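# Thread: How are you folding puffy comforters so they stay folded?

**quiltrack_892**

I have a channel-stitched comforter, queen size, polyester shell with a slick finish. I fold it in thirds, then in half, and set it at the foot of the bed. By evening it has slid open or is on the floor. I have tried folding it tighter and that makes it worse. It springs back.

It is the Uvwood one, if anybody else has it. No complaints about warmth. I just want it to sit there during the day.

What are people doing?

**Barajas**

Press the air out before the last fold. Lay it flat, fold it once the long way, then lean on it with your forearms and work from the closed side to the open side. Wait a minute and make the next fold. If you do all the folds first and then press, the air has no way out and it pushes the layers apart.

Also check which way the channels run. If they run side to side, make the first fold along a stitch line. It bends easier there.

**hallcloset2**

I would not press it. Polyfill mats down if you lean on it every morning. I had one go flat in the middle after a winter of that.

Fold it loose and big, in half and in half again, and leave it in the center of the bed. The foot of the bed is the problem. There is a drop on three sides and the shell is slippery.

**Barajas**

A minute of leaning does nothing to polyfill. People sleep on top of these for eight hours.

**hallcloset2**

Mine went flat. I can only tell you what mine did.

**quiltrack_892**

I do have slick sheets under it, so that could be part of it. Sateen weave. The bed is also on the high side with a pillow-top, and the edges round off.

**marthas_linens**

Sateen is your trouble. Slick on slick. Two fixes:

- Put a cotton coverlet or bedspread across the foot and set the comforter on that. Cotton grabs a little.
- Switch the sheet to percale or brushed cotton and leave the rest alone.

I did the first one because I already had the coverlet. It is a matelasse, so there is texture to it. The comforter has stayed where I put it since October.

**Vekton**

What are the folded dimensions people are ending up with? I need mine to go on a closet shelf that is 2 feet deep and I can't get it under that without straps.

**Barajas**

Straps or a zip bag. A puffy queen will not stay under 2 feet without something holding it. I use the clear zip bag the comforter came in.

**marthas_linens**

Please don't store it in the clear bag all summer. Those are for shipping. If there is any damp in the fill it stays in there. Use a cotton bag or an old pillowcase. A king pillowcase will take a twin comforter, and you can sew two together for a queen.

**Barajas**

I have had mine in the clear bag every summer and it comes out fine. Dry it all the way first and there is no damp to trap. The dryer at the laundromat on Cletcombe takes 50 minutes on low with a big comforter, and I stop halfway and turn it over.

**hallcloset2**

Agree on drying it all the way. The corners are the last part to dry. Squeeze each corner and if it feels cool, put it back in.

Still would not use the plastic.

**Vekton**

OK, pillowcase it is. I have a sewing machine that needs something to do.

**tworoses_1335**

I don't press mine and I don't strap it. I fold it over so it makes a fat rectangle and lay it in the middle of the bed on the sheet. It is never flat on top and the creases show with this kind of fabric, but I quit caring about that. 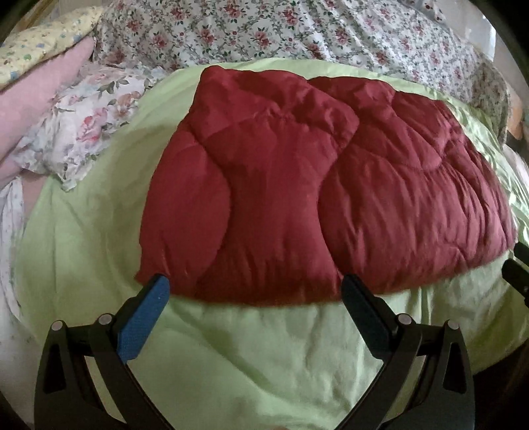 *Red comforter folded on the green sheet, rose bedspread behind it.*

The bedspread is an older one and I like to leave some of it showing. None of my bedding matches. If you want it to look neat, this is probably not the method for you.

**marthas_linens**

I like the rose print. Is it washable? I have a similar one and I am afraid to put it in the machine.

**tworoses_1335**

I wash it cold on gentle and hang it up. The colors have held. I would test a corner on yours if it has never been washed.

**hallcloset2**

The one above is what I meant by folding it big. Leave it loose in the middle and let it be puffy.

**Barajas**

It looks fine but it takes up the whole bed. If you sit there to put your shoes on, you are moving it every time. I would still press it and put it at the foot.

**tworoses_1335**

I have a chair for shoes.

**quiltrack_892**

Update after trying a few of these. I pressed it the way Barajas said, and it did come out thinner. It still slid off the foot of the bed by dinner time. Then I put a cotton blanket under it like marthas_linens suggested, and that worked. It has been a week and it has only moved a couple of inches.

So for me it was the sheet more than the fold. I am skipping the pressing now - I can't see that it made a difference once the blanket was there.

**Barajas**

Glad the blanket worked. Try the pressing again when you pack it for June, you will want it thinner for the shelf.

**Vekton**

Two king pillowcases sewn end to end, and the queen fits with a little room to spare. Opening is on the short side with a tie. I got it under 2 feet by folding in thirds both ways before it went in.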